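Unit 4 Handout: Clearing and Scraping
Household Operations, Jundbridge Adult Learning Center
Instructor: Babita Malhotra
Revised Jun 22, 2023

Read this before the practical. Bring it with you, along with an apron and closed shoes.

4.1 Terms

Clearing means taking used dishes from the table to the dish area. Scraping means getting food off the dishes before they go in a sink or a machine. Stacking means putting like dishes together after scraping. In this course they are graded as separate steps, even though at home most people do all of them at the same time.

Soil is anything on a dish that was not there when it came out of the cupboard. We sort it into loose soil (rice, crumbs, peas), wet soil (gravy, soup, dressing), greasy soil (butter, meat fat) and dried soil (egg, sauce, oatmeal that has been left out).

4.2 Order of work

Glasses leave the table first, then flatware, then bowls, then plates. Serving dishes go last. Carry flatware in the gray tub with the handles all pointing one way. Do not carry knives on top of plates.

At the dish area, scrape every plate into the food waste bin with the rubber scraper. Use one pull from the far rim toward you, turn the plate a quarter, and pull again. Metal spoons and forks are not used for scraping. They leave gray marks on glazed plates, and the marks are hard to get off.

Sushil Goel's group last September timed this step with 50 plates and again with the same plates left overnight. Their times are posted by the door of Room 137. Compare the two columns before you answer the review questions.

4.3 Dried soil

Egg and starch: cool water first, then warm. Hot water sets egg.
Tomato sauce: warm water and a drop of detergent.
Sugar and jam: hot water, short soak.
Burned-on food: soak, then a nylon pad. No steel wool on anything with a glaze or a print.

Soaking time for the practical is up to ten minutes. Change the water when you can no longer see the bottom of the basin.

4.4 Stacking

Stack by size, largest at the bottom. Keep stacks to twelve dinner plates or fewer. A dirty plate set on a clean one makes two dirty plates, so check both faces of anything that comes out of the middle of a stack. Chipped plates go to Archana Malhotra at the supply desk and do not go back on the shelf.

4.5 Checking a plate

Hold the plate under the light and tilt it until the shine moves across the whole surface. Look at the rim, the middle and the foot ring, in that order. Decorated plates take longer, as small bits of food are easy to miss against a colored print. On a white plate with fruit decals near the rim, like the upper one of these two, the reddish-brown specks and the darker bit toward the lower middle show up well against the plain glaze, but the same specks over the red and yellow of the fruit could pass for part of the pattern. Run a fingertip over the print if you are not sure. Mark the plate pass or return on your sheet and go on to the next one.
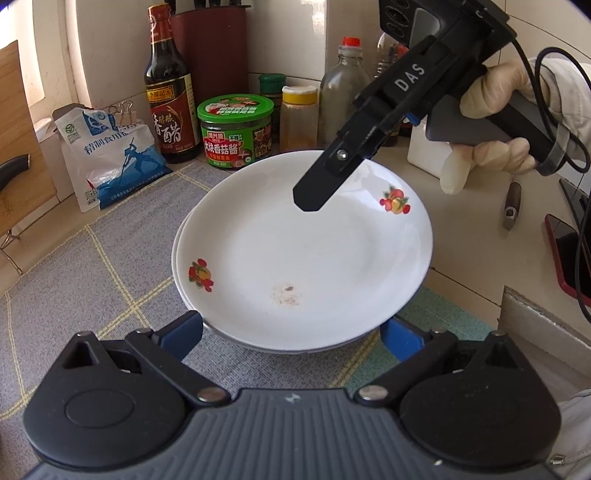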